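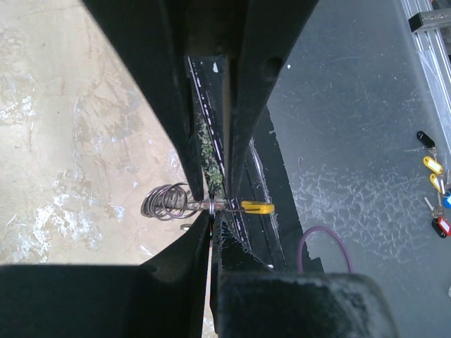
4. Demonstration at the open day

4.1 Purpose and setting

The experiments of the previous section were made in the laboratory, with objects that we had selected ourselves and at hours when we were alone with the robot. To learn how the same system behaves in front of people who have no connection with the project, we took part in the open day of the Dredari technical centre in November. The visit was agreed with our partner Arner, who prepared the hall and lent us the power supply and the barriers. The hall is a former repair shop, and we did not ask for it to be changed for our use.

The centre counted 617 visitors at the main door. Our stand was placed between the welding booth and the exit, so that most of them had to pass it. Many stopped only for a short moment. Others, mainly parents with children and retired workers of the Gutitz plant, stayed for a long time and wished to see the same grasp again and again.

4.2 Objects

In contrast to the Bognár object set, which we used in Section 3, the objects for the demonstration were ordinary small things such as one finds in a drawer or in a pocket. We included keys with coloured plastic tags, cables, springs and small metal parts. Several of these are difficult for a gripper with two stiff fingers. A spring can turn when it is pressed from the side, and a split ring is free to swing, so that its position after the grasp is hard to predict from its position before it.

Figure 4 gives the view of the wrist camera with a small group of parts between the fingers. The coiled spring stands out to the left, and the thin metal shaft which passes through it continues to the right, towards a yellow plastic handle. A split ring hangs near the middle. For our method this is an inconvenient case, because the three metal parts lie very close together and are all shiny, and only the handle has a strong colour. The keys and their tags are at the right border of the view, on the grey surface, where a purple cable also lies in a loose loop.

Figure 4. Wrist camera view during the demonstration. A spring, a shaft with a yellow handle and a split ring are held together between the fingers.

4.3 Procedure

Each demonstration followed the same order. A visitor pointed to an object, the operator confirmed the choice on the screen, and the arm approached with the slow speed profile of Section 3.2. The closing force was kept at the laboratory value. We allowed one repeated attempt - after this the operator asked for another object, so that the queue did not become too long. Visitors stood behind the barrier during all movements, and the operator had one hand at the stop button.

The wrist camera recorded without interruption. From the recording we kept 3044 single views, which were sorted by hand into three classes: nothing held, one object held, and more than one object held. Views in which the two people who sorted them did not agree were discussed and then placed in a class by common decision. The sorting was finished on 12/29/18. For the comparison in Section 5 we used 3000 of the views, after removing those in which a visitor could be recognised in the background.

4.4 Observations

The class with more than one object was larger than we expected. In the laboratory we had always laid the parts apart from each other, and a grasp of a connected group was treated as an error. The visitors did not see it in this way. If the robot lifted a key together with its ring and tag, they considered that it had lifted the key, and some of them were surprised when our screen reported a failure. We have therefore changed the definition of success, and both definitions are given in the tables of Section 5.

A second observation concerns the light. The hall has high windows on one side, and the reflections on bare metal changed during the day. The threshold that we had set in the morning was too low by the early afternoon and had to be corrected by hand two times. The coloured plastic parts gave no such trouble - tags and handles were found with the same settings until the closing of the hall.

Finally, the questions of the visitors were useful for us. The most frequent one was why the arm moves so slowly. The second was whether it can feel what it holds. It cannot, as the fingers carry no force sensor, and we had to explain that the width of the opening is the only signal used to decide if a part is present. For thin parts like a shaft this signal is weak, and we return to the matter in Section 5.3.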